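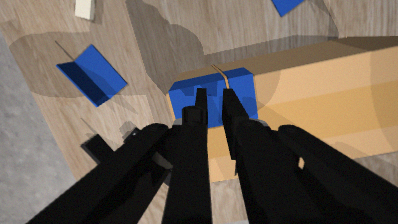
Cell 6 FAQ: gripper, arm, sim

Read this before you message Ngọc. Most of it is the same questions over and over.

Gripper closes crooked in the sim. Broken?

Probably not. Check the finger offsets in the Pumitz config first. Left and right inner should match. If they don't, copy the left values over, flip the sign, reload. Still crooked, reload the whole model, not just the tool.

Where does the tool point sit?

Midway between the two inner fingertips. Not the wrist flange. People set it to the flange, then wonder why the fingers go through the box. Z offset is 195 mm.

Fingers stop short of the part.

Object height is wrong, or the table height is. Table first. Jog down slow, 10 percent speed, watch the tips and not the numbers.

Can I move the stuff on the table?

Yes. Blue pieces, card, box, whatever you need for your run. Save the layout under your own name, don't overwrite the Skutia one.

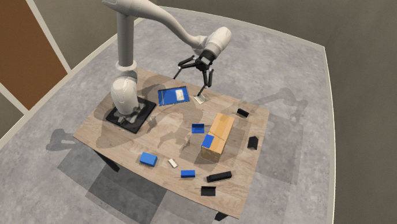
And leave the base where it is. The arm gets mounted on the black plate and all the saved poses are taken from there. Shift it even a little and every pick is off. If you did shift it, load the default base pose, then home the arm, then check one pick before running teh rest.

Shadows make it hard to see the fingertips.

Turn them off in view settings. Doesn't change the physics. Turn back on before you record camera data.

How often do we redo the tool calibration?

On the real arm, after any finger swap, or every 40 hours of running. In the sim only when the model changes. Write it in the log either way.

Real gripper squeaks.

Drernik grease, thin coat, finger pivots only. Wipe off the extra. Power off and lock out first, allways.

Simulation runs fine, real one faults on close.

Grip force. Sim default is too high for the real fingers. Use the Tessier profile and try again. Same fault twice, stop and call Alcides Flores.

Last updated 30 December 2024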